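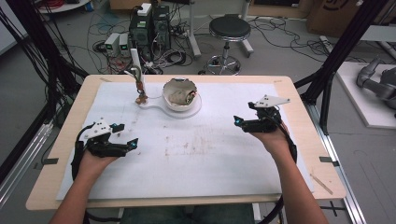
4.2 What a cover sheet can and cannot tell us

Paper covers are often treated as a free record of the work done on top of them. The idea, set out in the Skelidico bench guide and repeated in most of the workshop manuals we read, is that a plain sheet catches whatever drops or rubs off, and that a person looking at it later can say where the handling took place and how carefully it was done. We doubt the second half of this claim, and we are only partly convinced of the first. The sheet in Figure 2 has faint reddish-brown smudges and streaks across its middle, while the pot-like bowl with the jagged rim stands near the top. A reader who trusts the guide would place the handling in the middle of the table. The marks would look the same if a piece had been dragged through once on its way somewhere else, or if the sheet had been used before and turned around.

Figure 2. Table covered with white paper; white bowl with uneven rim, brownish crumpled matter inside.

The trouble starts with color. Reddish-brown residue is easy to see on white paper, so it gets noticed and written down. Pale dust from a white ceramic does not show on the same sheet unless the light is low and from the side. Of the 110 sheets we collected at the Uvero and Skimorau workshops, 29 were marked "clean" by the first reader and then found to carry pale grit when they were tilted over a dark tray. That is a large share for a method that is supposed to need no equipment. We do not think the readers were careless. They were looking for stains, and there were none to find.

Position is the next weak point. A mark can be tied to a place on the table only if the paper stays put. Fastening the sheet at the left and right edges, as in Figure 2, limits sliding but does little about lifting in the middle, and a sheet that lifts will roll loose crumbs toward its low spots. In our own trial with dry soil, crumbs moved up to 13 cm after a single tug at the front edge. The Fuchs scoring grid, with its 2 cm squares, asks for a precision that the paper does not have.

There is also the matter of what never lands on the paper at all. A small brown stick lies near the right corner of the table in Figure 2, beyond the sheet. Any count made from the sheet alone would leave it out. Readers at both workshops were told to score the paper and ignore the table, and this rule should be dropped. It makes the scores easy to compare with each other and tells us little about the mess.

None of this argues against covering the table. Paper saves scrubbing, and it makes small fragments easier to gather up and tip into a bag. We went on using it through the August sessions for those reasons. What we cannot support is the use of smudge patterns as evidence of good or bad handling, at least until someone repeats the test with sheets that are dated, fixed on all sides and swapped between objects. The scores in Section 4.3 should be read with that in mind.

Home Contents Methods Results Notes Search

Contact the editors | Copyright 23 January 2025 | Back to top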